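Fingers on the folding cell keep losing the hem edge

crabtree_lo
Posted 9:40 pm

Hi all, long time reader, and I finally have something worth bugging you about. I look after a small fabric folding arm at Badari. We do baby blankets and burp cloths, mostly printed cotton, and the cell picks a corner, drags it over and drops the fold. Two soft ribbed fingers on the gripper, little camera at the wrist.

It ran great until December and then it started missing corners. I log every pick (yes, I'm that person) and out of 2,975 picks on the old finger set it was fine, maybe a miss now and then that I didn't lose sleep over. I put on a new set from Stallunent, ran 1,792 picks, and now it slides off the corner or grabs the cloth underneath along with the one I want. Same program, same table height, same everything as far as I know.

Wrist view while it's working on a corner:

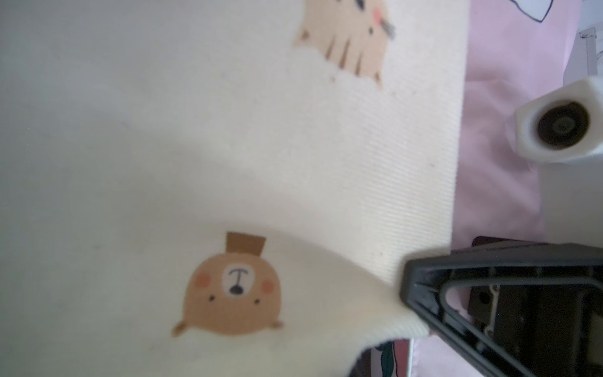
Finger tip on the folded corner, bear print over the pink.

The twill is the worst of the bunch. The thinner stuff mostly behaves. I've wiped the tips with alcohol and checked the screws on the mount. What would you look at next?

Lorraine Greenwood
Badari, folding and packing

nosard_fan
Posted 10:05 pm

Tip height. Every time. New fingers are never quite the same length as the old ones, even when the part number matches. If yours are a hair longer you're pushing into the stack, and of course it picks up the layer below. Re-teach your touch-off with the new set and try again before you spend any money.

pete_on_nights
Posted 10:22 pm

I'd go the other way. Sliding off AND double picking sounds like grip force to me. Fresh ribbed fingers are stiffer until they've flexed a while, so the tip doesn't wrap and just skates along the weave. Drop the closing force a notch and slow the last bit of the approach. I wouldn't touch the height at all until you've done that.

nosard_fan
Posted 10:31 pm

Lower force on a finger that's already slipping? Come on.

pete_on_nights
Posted 10:38 pm

Yep, lower. Press hard and the cloth bunches up ahead of the tip and rolls away. Try it on a dish towel with your own finger if you don't believe me.

marble_and_thread
Posted 11:14 pm

Side question, what's the white plastic hex thing sitting on the pink cloth? If there's any chance the arm can bump it on the drag I'd move it before you test anything.

Also, your cream piece has a bit of a curl where it bends over near the gripper. We had a curling problem with heavier weaves and ended up changing the pick point, a little further in from the edge. Costs you some neatness in the fold but the corner stays put.

crabtree_lo
Posted 6:50 am

Ha, okay, I have homework. @marble the hex thing is getting moved, good catch. I like the idea of going in from the edge, but our packer is fussy about corners lining up so I'm saving that one for last.

I'm doing height first, sorry Pete! It's just the quickest thing for me to check before the shift starts.

pete_on_nights
Posted 7:02 am

No hard feelings, but change ONE thing at a time and write it down, or we'll all be back here arguing over which one did it.

crabtree_lo
Posted 3:30 pm

Update! Put calipers on both sets. The new fingers are 3 mm longer from mount to tip. Three! I assumed a swap was a swap and never redid the touch-off, so that one's on me.

Re-taught the height with one layer of the twill on the table and the double picks have stopped, at least for today. It still slides off sometimes though, so I tried Pete's lower force after lunch and that's better too – not perfect, but I can walk away from it for a while now without hearing the fault beeper.

nosard_fan
Posted 3:41 pm

Height :)

pete_on_nights
Posted 3:58 pm

And force. I'll take half.

old_bobbin
Posted 5:17 pm

Coming in from the sewing side of things. Have a look at the ribs on the new set with a bright light when you get a minute. Ours had a thin line of flash left from molding right along the tip and it snagged on twill like crazy. I took it off with a fingernail file. Keep the old set too, don't toss it, it's handy for comparing.

crabtree_lo
Posted 5:45 pm

Old set is in a baggie taped inside the cabinet door, with the date on it. I'll check for flash tomorrow before startup and post what I find.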